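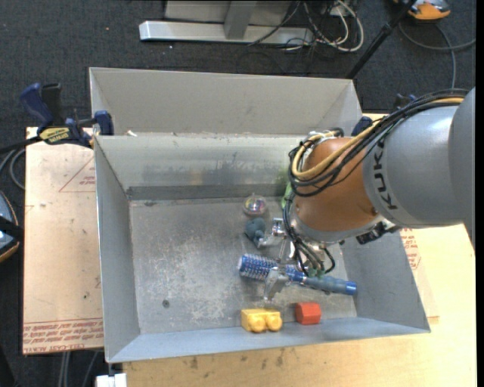 El KUKA sobre el cajón, con el cepillo azul debajo de la pinza.

Cuaderno de agarres, enero, 16:40

Hoy le tocaba a la política nueva, la que entrenamos con los 2508 intentos de Braltari. Genivaldo le sumó anoche 20 más, todos con el cepillo, así que el conjunto queda en 2528. Sé que 20 suena a nada, pero quería ver si movían algo antes de ponernos a grabar en serio (y de pedirle más horas de máquina a Belthorpe).

Primera impresión: ¡me gusta! Con la versión vieja el cepillo era un suplicio, iba siempre a por las cerdas y se le giraba. La nueva busca bastante más el mango. Le dejo hasta 2 reintentos por objeto y luego paso al siguiente, que si no me tiro aquí la tarde entera.

Lo que sigue flojo es la bola transparente. La profundidad sale llena de agujeros y el punto de agarre baila de una predicción a otra — Jacinto Cortés dice que filtremos por varianza y ya, yo preferiría enmascarar y tirar solo de color. Lo probamos de las dos maneras y que decida la tabla.

Ojo con las paredes inclinadas: el margen de colisión está puesto para paredes rectas y descarta agarres buenos junto al borde. Cambiarlo en la config de Godoy, no en la mía, que luego se pisan.

Pendiente: repetir con la misma semilla y pasarle los logs a Genivaldo.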